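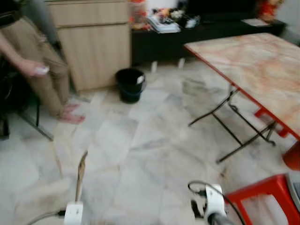 # Chapter 2: Furnishing and Clearing the Multi-Use Living Room

Many small homes have one room that must serve for eating, sewing, schoolwork and receiving guests. The furniture in such a room falls into two classes. Fixed pieces, chiefly tall cabinets and low consoles, stay against the walls. Movable pieces, chiefly folding tables, stools and fans, are set out for a task and put back afterwards. This chapter deals with the second class and with the surfaces of both.

## 2.1 The folding table

A folding table consists of a top, an edge strip and a pair of crossed leg frames. Marble-effect tops are common. The pattern hides crumbs and pale stains, so the top should be wiped over its whole area and checked by hand. The edge strip collects grease on its underside and is wiped separately.

On a tiled floor, all the feet must bear evenly before the table is loaded. Press each corner in turn. If the top rocks, move the table to another part of the floor.

## 2.2 Surface load

Kulkarni and Mellor use the term *surface load* for all items resting on a horizontal surface, whether in use or not. Flat items such as booklets, loose paper and cardboard are entered separately from upright ones. In the Murthy survey of 226 living rooms, low consoles carried the highest load, and 137 of them held printed matter that the household could not date.

Clearing proceeds from the back of the surface to the front. Flat items that overhang an edge are the exception and are taken first.
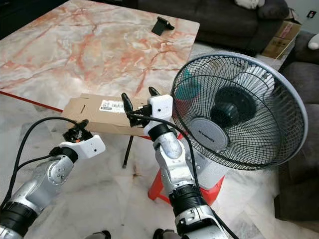 **Why is overhanging cardboard removed before anything else?**

It is easily caught in passing, and anything placed on it may be pulled down with it.

## 2.3 Fans and stools

A pedestal or table fan is often raised on a plastic stool to bring it level with a seated person. The stool should be wider than the base of the fan, and its legs should stand on clean, dry tiles. Switch off and unplug the fan before moving either.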